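The gears have been on the grey cloth since I started, and the cloth has been on my good table since well before that. I mention it early because people who know me will want to know about the table.
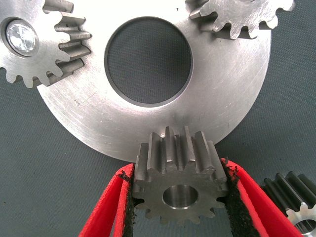
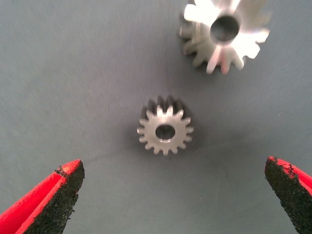 Betesik, 01/10/2024

I have a drawer I call the Ular drawer. Ular was the firm that made the mechanism, or at any rate the firm whose name was on the cardboard box it came in, and the box fell to bits years ago while the name stuck to the drawer. In the drawer there were gears. In April I decided I would get them out, clean them, work out which went with which, and put them back in an order a stranger could follow. You will notice the date above.

The mechanism, for those who came in late, is the indexing gear for a loom attachment that my uncle bought with the intention of weaving. He wove one tea towel. It is a perfectly decent tea towel and I still dry the good glasses with it. The attachment then went under the stairs, and after that under my stairs, and somewhere between the two sets of stairs it stopped being a mechanism and became a drawer.

Haiyan Wan, who knows about such things and lives close enough to be asked, told me to lay everything out on cloth before I touched any of it. Fabric doesn't scratch and parts don't roll on it. I'd been planning to use a baking tray. I had in fact already got the baking tray out, and I slid it back under the sink while she was talking.

So, cloth. Dark enough that bright metal shows up against it, and woven finely enough that a tooth doesn't catch when you slide something sideways. I ironed it, which I have not done for a human guest in years.

The big flat disc is the part I like best and understand least. It's a plate with a large hole in the middle and a neat bevel around the hole, and if you get down close you can see the faint rings left by the turning. Somebody stood at a lathe for that. There are also some tiny marks scribed on the face, down and to the left of the hole as it's lying in the first photo, and I have now looked at them by window, by lamp, and with the magnifying glass from the old dictionary. They might be a part number. They might be a note from one machinist to another about lunch. I asked Haiyan, who tilted the plate one way and then the other and said, 'Those are marks,' and handed it back.

I use it as a tray. I know that isn't its calling. Once I'd put a gear down on it while I answered the phone, it seemed natural to put another one on it, and by the end of that afternoon the plate had become the place where gears went when I had finished having opinions about them. Haiyan said that stacking metal on metal rather defeated the purpose of the cloth. I said it was temporary. The face of the plate does have some fine scratches, and I maintain that most of them were there before I was.

The gear at the upper left of the disc has a pin or a bushing at its centre, polished up like a mirror. I have been calling it a pin in the morning and a bushing in the afternoon, in the hope of being right half the day. The difference matters, apparently. A bushing is a sleeve that something turns in, and a pin is a thing that something turns on, and from the top both of them look like a small shiny circle minding its own business. The proper course is to press it out and look. I don't own a press. I own a vice and a short temper, and I've been asked to keep them apart.

Then there's the little one, by itself on the cloth in the second photo. I am unreasonably fond of the little one. It's duller than the others and a touch warmer in colour, and its teeth are short and close together where the big gear behind it has long ones spread out like a star's. It's properly thick for its size too. I'd been thinking of it as a washer with ambitions, and then I looked at it side-on and had to apologise.

Now, I can report something I learned the slow way. Two gears will only run together if their teeth are the same size. The wheels can be as different as you like, but the teeth have to match, as do the gaps between them. I imagine this is covered on the first page of any book about gears. I do not have a book about gears. What I have is a long evening spent trying to introduce the little one to its large neighbour, turning them this way and that, convinced that I just hadn't found the angle. They'd touch, they'd catch, one would ride up over the other, and I would say something encouraging and try again.

Haiyan let me go on with this for the length of a pot of tea.

'They're not a pair,' she said eventually.

I asked how long she had known.

'Since I took my coat off.'

So the little one has no partner that I can identify. It may have come from something else entirely. My uncle was not a man who kept his drawers separate, and along with the gears I found a curtain hook, a key, and a button off a coat I remember him wearing to a funeral. The curtain hook fits my curtains, so I've put that down as a win.

The cleaning has gone better than the sorting, mostly as there is less thinking in it. I'd bought a tin of metal polish called Grerkik on the strength of the label, and the smell was such that I did the first session on the back step in a hat. It says on the tin to apply sparingly. I don't think I have ever applied anything sparingly, and the first gear I did spent the night in a state you could have iced a cake with. An old toothbrush got it out of the roots of the teeth. Then a wooden skewer for what the toothbrush missed, and then, since I was by now at the kitchen drawer anyway, a second skewer for a sausage.

I have also tried finer paper on one or two rough spots. Haiyan recommended 600 grit and was quite firm about it. The shop in Mao had 100 in a large, friendly stack by the register, and I stood there for a time wondering how much difference a number could make. I tried it on the underside of a bracket that no one will ever look at. I'd now like that never to be looked at. I went back and ordered the 600, and paid for the postage, and told Haiyan I'd had it all along.

What I wanted from all this, I think, was a finished drawer. I had a picture of it: every piece on its own square of felt, with a small label, in my best handwriting. I'd even worked out the labels. The trouble with a label is you have to know what to put on it, and 'Large, shiny' doesn't have the authority I was after. I did one for the plate that said 'Plate' and felt for a moment like a museum. Then I did one for the little gear that said 'Unknown (nice)' and the feeling passed.

There is a parts sheet somewhere. I am sure of it, in the way you're sure of a dream. A folded sheet, greenish, with a drawing of the whole attachment pulled apart in mid-air and dotted lines running between the bits. I remember item 107 in particular, because as a kid I asked my uncle what it did and he said it held up item 106. I have been through the desk, the other desk, and the box of manuals for appliances I no longer have. I found the instructions for a yogurt maker. I have never, to my knowledge, met a yogurt maker.

If the sheet turns up I'll know in 2 minutes whether the little one belongs. If it doesn't, Haiyan has offered to go through it all with her calipers and write down sizes, and she has asked in return for the tea towel, which I am thinking over. It's a lot to ask. It's the whole of his output.

In the meantime dinner is being eaten at the other end of the table, on the side nearest the door, with some care taken over the passing of gravy. We had people over last week and one of them asked if the gears were a centrepiece. I said yes. She said they were very striking, and asked where I had got them, and I told her about Ular, and the loom, and the tea towel, and she had a second helping of potatoes while I got to the part about the bushing. Or pin.

The felt has arrived, by the way. I ordered the wrong green.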